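Home Builds > Arms and Grippers > Work in Progress
This site uses cookies to keep you logged in. Accept | Settings

slowservo
27 May 2020
My two-arm build, Flekitz, must carry an empty basket to a washer and hold it in front of the door. I build it at the Jimari shared workshop. Arms are finished, grippers are not. The job as I divide it:

1. Take the square basket with one hand at each side and hold it level before the drum.
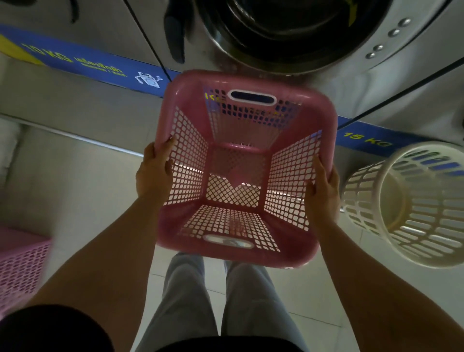 2. Do the same with a round basket. There is no flat side, so the fingers must close over the rim.

3. Tilt and wait.

benchleg
I disagree with step 1. The pink one has handle slots. Two hooks would do it, and you save 4 motors.

slowservo
The round one is my problem with hooks. I want one gripper for both shapes, fingers over the rim and thumb inside.
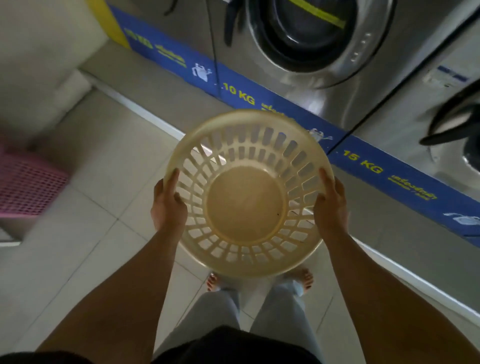
My printed fingers are 6 mm thick at the tip and I am afraid they will slip on a smooth edge. Maybe a rubber cover helps.

kettle552
Rubber, yes. But I also think hooks are wrong here — a basket on hooks swings, and then how do you tilt it?

benchleg
With a stop behind the hook. I still say try it first, it is one evening of work.

slowservo
Fair, I will print one pair in June. The tilt worries me more than the grip. 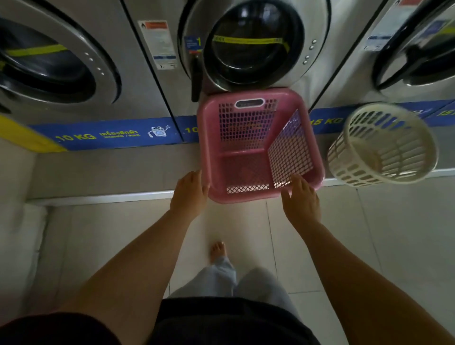
Pink basket tilted in front of the middle washer.

kettle552
Which wrist servo do you use for that?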